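I have now been told 2 different things about why Lutherans use little cups at communion, both by people who were very sure, and both in the same church basement.

The first version: germs. Somebody's grandmother read a pamphlet and the common cup was gone by March. The second: the common cup leaked. I like the second one better and have no evidence for it at all.

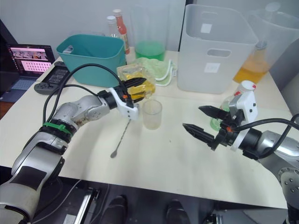 So I went looking in the old minutes from Tondby, the parish my family came out of. 139 pages, most of it about the roof. Communion gets one line: "The matter of the cups was discussed." Thank you, gentlemen.

Fosen, the church down the road, kept the common cup for another 44 years and let everybody know it. Their anniversary booklet calls this "steadfastness." Tondby's booklet calls it "the situation at Fosen."
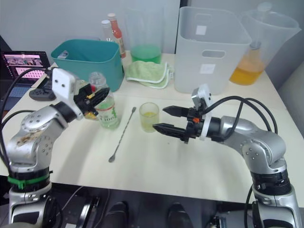 What I can't find anywhere is a word about what went in the cups. Wine, says one side. Grape juice, says the other, and they'd like you to keep your voice down. You'd think color would settle it, but white wine was allowed too, and a small clear cup of something yellow-green tells you very little about anybody's theology.

A friend raised Catholic asked me why any of this matters. I sent a 2690-word reply. No answer yet.
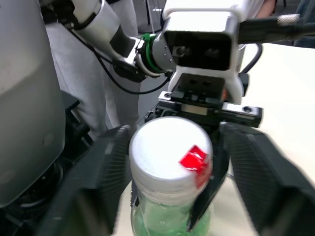 Anyway, if your people were on the Fosen side and there's a box of papers in the attic, I'd love to see it. I'll even read the parts about the roof.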